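4. What We Bought and How It Went

4.1 The gripper kit

We are a small lab and we don't machine our own hardware, so for this study I went shopping. The kit we settled on was the Wiveck hand-held gripper, with a camera mount and a recording service from Clodeo that turns your sessions into training episodes. You hold the thing, you do the chore, and the upload takes care of itself (mostly!). I used it myself for 17 sessions before letting anyone else near it, and I have opinions.

First the good stuff. The fingers are boxy dark blocks with flat inner faces, and they're easy to swap when you want a different shape. The arms have brass inserts at the joints, and I like those a lot more than the bare plastic holes on the Alhassan grippers we tried the year before, which got sloppy on us by June. Our pads already look a bit chipped along the bottom edges. I don't love that, but it hasn't changed how they close.

For small-parts work we used a tinted plastic drawer box on a white table, with beads as the things to handle. Figure 3 has the gripper open, with the box behind it and a loop of white beads showing through the plastic. Drawers like this are a great torture test for a kit: the knobs are little and clear, and they throw highlights straight back at the camera.

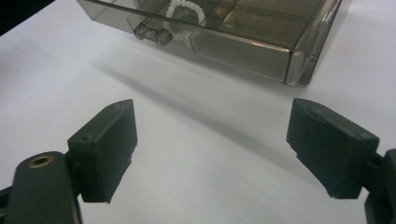
4.2 Picking up very small things

Beads are where I expected the Wiveck to fall on its face. The sales page talks about bottles and boxes, and I couldn't find one word on it about anything smaller than a grape. So we planned 600 pick attempts, split evenly between loose beads and drawer pulls, and scored each one by hand.

My main gripe is sight lines. When the fingers come close together, as in the second view of Figure 3, they take up a big piece of what the camera gets, and clear beads on a white table are hard to make out to begin with. I found myself leaning over to peek around the tips, and of course the camera can't lean. If you plan to buy this kit for clear parts, budget for a dark mat.
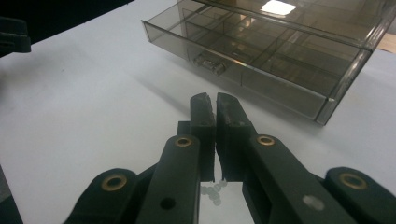 Figure 3. Two views from the gripper camera, open and nearly closed. Photos: Iston Lab, authors' own.

Even so, loose beads went better than I'd feared, and we got a clean pick on 80 percent of attempts. Drawer pulls came out lower, and I put that down to the knobs, which leave very little for a flat pad to hold. Narrower tips would probably help there. Wiveck sells a set, but it was out of stock the whole time we were collecting, so I can't say.

The Clodeo side was fine. Uploads stalled on us 2 times and support got back to me the same afternoon. I do wish their viewer let you scrub one frame at a time, and we ended up exporting everything to do our scoring.

12 shares | 3 comments

benchtop_jo
Did you try the dark mat yourselves? Curious if it fixes the clear beads or only helps a little.

mk_grips
Same chipping on our pads. We sand the edges and keep going.

pell44
Would love to see the drawer pull numbers in a table in the next version!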